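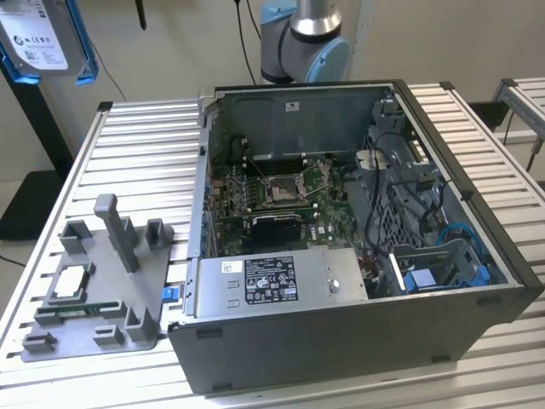
Old Dell tower: part it out or put it back together?

flukano_83
Posted April 18, 2024
I have a Dell tower on the bench with the side off. The CPU and memory are out. Power supply, drive cage and board are still in the case. Bought it in March from Treloar Surplus with no drive, paid $80. I was going to sell the parts, but now I'm thinking of rebuilding it for my brother's shop. He only does invoices and email. Worth it?

Bamis
Put it back together. Parts from these don't bring much. The board and the power supply are hard to use in a normal case, so you end up selling the chip and the memory and throwing out the rest.

collura
Disagree. At $80 he already overpaid. I sold 6 of these in pieces last year and did better than I would have with whole machines. Drive caddies go quickly too. People lose them.

Bamis
Six sales plus shipping on each one. How many hours was that?

collura
Over 4, I'll give you that. 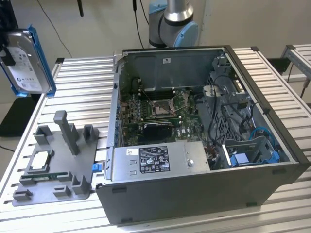 flukano_83
I do have the blue caddy. If I rebuild, do I have to pull the heatsink that's on the board below the socket? It feels solid.

Rupert Hofstetter
Leave that one alone. It's for the chipset. The one you need to worry about is the CPU cooler. Clean off the old paste and put on new. Look at the socket pins under a good light before the chip goes in, and don't force the lever.

collura
I'd test with one stick of memory first. Then add the rest.

Bamis
Agree with that part. And put an SSD in it or your brother will complain.

flukano_83
OK, rebuilding. Ordering paste and a small SSD tonight. Will post if it doesn't boot.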